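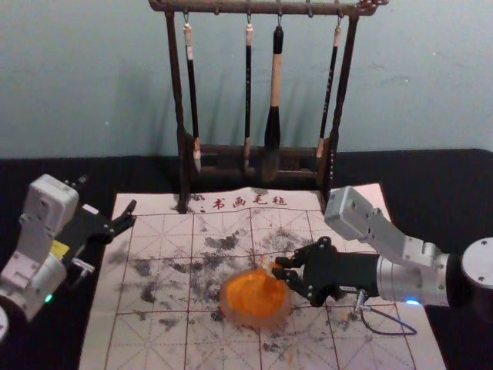

The Fourth Hook

Print this story | E-mail to a friend

1.

My teacher left me her brushes, which was either a compliment or a dare. I hadn't written a decent character in 14 years! But Hugo Valcárcel from Polto, the shop downstairs, carried the box up himself and stood there puffing until I promised to open it.

So I did. Felt mat first, red grid and all, with every blot I ever made in her class (she never let me wash it, the old tyrant). Then the rack, then the brushes, one to a hook.

"Which one's the good one?" Hugo asked.

"The fat one," I said — because it's what I would have said at 21, and because he was obviously hoping for the fat one.
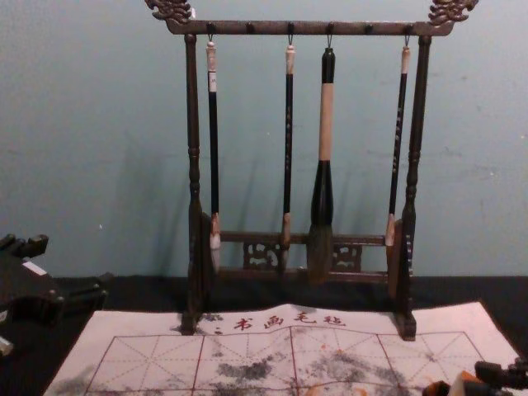

2.

He came back in June with a bottle of ink and no excuse at all. I took down the skinny brush on the right, the one she used for signing other people's birthday cards, and I wrote her name. It was terrible. The last stroke wandered off like it had a bus to catch.

Hugo looked at it for a long time. "Do mine," he said, and pulled up a chair.

We use cookies to remember your reading preferences. OK | Settings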